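**Can a machine fold laundry yet?**

**edumann:** No. Towels, maybe. Long sleeves, no.

**imelda_L:** Disagree. Two grippers can do a sweatshirt on a bed. Slow is fine with me.
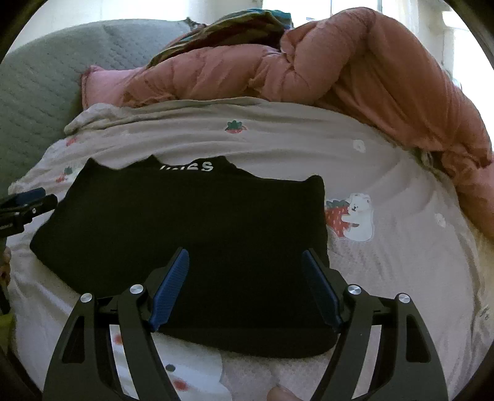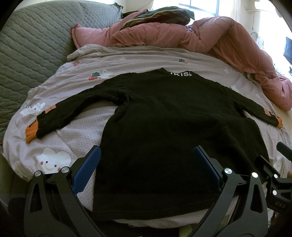 *Black sweatshirt on the strawberry sheet: folded (first), spread flat (second)*

**edumann:** Those are hand-held -- a person is doing the thinking. Show me 100 shirts with the person gone.

**csotelo85:** Dark cloth is hard too. I can barely find a crease in the first one.

**imelda_L:** Fair. I'd still say 2 years for plain shirts.

**edumann:** Fitted sheets?

**imelda_L:** No idea.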